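Snack boxes for the winter drive: we're packing again

2018-12-08

The winter snack drive is back, and I've spent the whole morning up to my elbows in puffed rice! Orla Buckley has the sign-up list this year, and she tells me we have 38 boxes to fill – almost double what we managed last time.

We want a mix in every one: something crunchy, a chocolate wafer bar, crackers and a few small candies. Puffed snacks go in last, please, because I squashed three bags before I learned (sorry, Fergal). Plain cardboard boxes are fine, and you can drop them off at the Dolan hall until 6.

Boxes go out with Aisling Rafferty's van, and there'll be a second round in February if the cupboard holds up. I'm on the wafer bars until then – packing them, mostly.
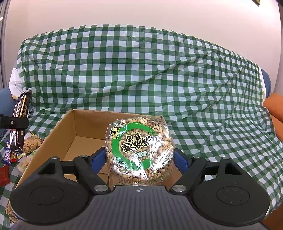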